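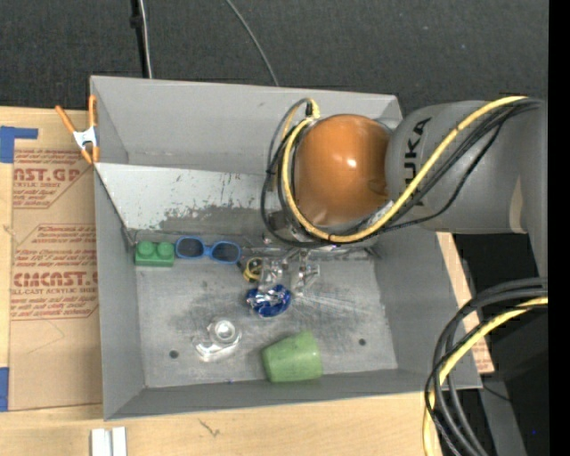 Stunier opens its robot teaching sessions to small workshops

Wernport, March — We've been teaching our bin-picking arm by remote control for a while now, and I'm delighted to say we're ready to let other people have a go!

I'm Maricel Pangilinan, and I run the teaching room at Stunier. If you make or sort things in small batches, you'll know the bother of programming a robot for a job that changes every week. Our way is to show it. You sit at the desk with a hand controller, steer the KUKA arm down into the metal bin, close the gripper on something and lift. The software keeps a record of every move, and later the arm has a try by itself.

The bin is a proper jumble, and that's on purpose. Sunglasses, a green cup on its side, a toy brick, something see-through, something crumpled and shiny (clear things are a pain for the cameras, so we keep putting them back in).

So far we have 1,561 recorded picks, and we'd like 3,000 before summer. Alois Riedl, who wrote the control software, is fussy about which ones we keep — a clumsy pick is fine by him, but a pick where you wave the arm about deciding is not. I've had plenty of mine thrown out.

Sessions last three hours, with up to seven people in the room, and you don't need to have touched a robot before. Zodwa Mtshali from our Pramness office will be looking after the beginners. Bring a few of your own parts if they'll fit in the bin!

Places are free for firms in Wernport and Pramness. To book, ask for Aileen Lumanlan at the Stunier front desk, any time after 9 am.

Press contact: Charito Sebastian, Stunier, Wernport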